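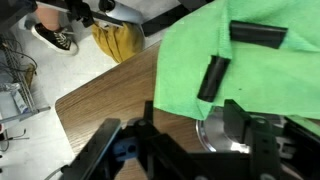 Do I have to start over when the save format changes next month?

Your old saves will carry across, as long as you open each one once in the current version of Grodum before you install the new one. That's the short of it, and if you only came for that, go with my blessing. For everyone who has written in these past few weeks (and there were a lot of you, bless you all), the longer version follows.

Grodum has kept its save files in the same shape since the very first public build, back when the whole game was one valley, two villages and a ferry that sometimes left without you. Everything we've added since then, the orchards, the winter markets, the whole Jalavwood region, has been tucked into that old file wherever we could find room. It has held up better than we had any right to expect, but the bigger farms have been getting slow to load, and a few of you have run into the bug where a barn forgets what was in it overnight. We're very sorry about the barns.

The December update, build 1714, moves everything to a new format that Emiko Tanabe has been working on since spring. Emiko has been testing it on the largest farm anybody has ever sent us, which has 1000 fence posts in it and used to take long enough to load that you could put the kettle on. It now loads in 6 seconds on her laptop, and she was so pleased that she called me over to watch it twice.

So, what do you need to do? Start the version you have now, let it patch itself if it asks to, and load each farm you'd like to keep. Walk into your farmhouse, sleep until morning so the game writes a fresh save, and quit to the title menu. Then do the same with the next farm. If you have a whole shelf of old ones, I'd suggest picking your favorites first and getting to the others when you feel like it, there's no deadline on our side. The current version will stay available from the launcher under "older builds" all through next year, so a farm you forget about can still be brought over later.

A few particular cases, as they came up in the mail more than once:

Shared farms. Only the host has to open the save. Guests keep their tools, clothes and friendships, all of which live in the host's file anyway.

Modded farms. These are trickier, I'm afraid. If your mods only change how things look, you should be fine. Mods that add crops or animals will need an update from whoever made them, and Jairo Giraldo has put the notes for mod makers up on the forum, along with a small sample mod that already uses the new format. He reads that thread most evenings and is very patient with questions (far more than I am before coffee). Please make a copy of a modded save before you do anything else with it.

Farms from the Tondis demo. The demo always kept its saves separately, and those can't be brought over. I know a handful of you have gotten awfully attached to your demo goats. The goats themselves are all in the full game, with the same names, up by the mill.

Cloud saves. Leave cloud syncing turned on while you go through your farms, and wait for the little leaf in the corner to stop turning before you quit. If you play on two computers, update both before you load anything on either one. Mixing versions is the one thing that gave us real trouble in testing, and we lost a lovely pumpkin patch that way.

Now for the other things in the update, seeing as I've gone on so long about files. The fishing pier at Shibata is finally open, after many months of that sign saying "soon." There are 5 new fish to catch off the end of it, two of them only at night, and an old fellow in a striped hat who will buy whatever you don't want. Rain sounds different under a tin roof. You can sort your pantry by the date things were picked, which my sister has been asking me for at every family dinner. And the map remembers where you left your cart, even if you left it somewhere silly.

Controller players, we haven't forgotten you. The jumpy cursor in the seed shop is fixed, and you can now swap the two shoulder buttons in the settings without having to restart.

If something goes wrong with a farm while you're bringing it over, please don't delete it! Send it to us from the help screen, with a line or two about what you were doing at the time, and one of us will take a look. It may take us a few days to answer around the update itself, but we do get to every one.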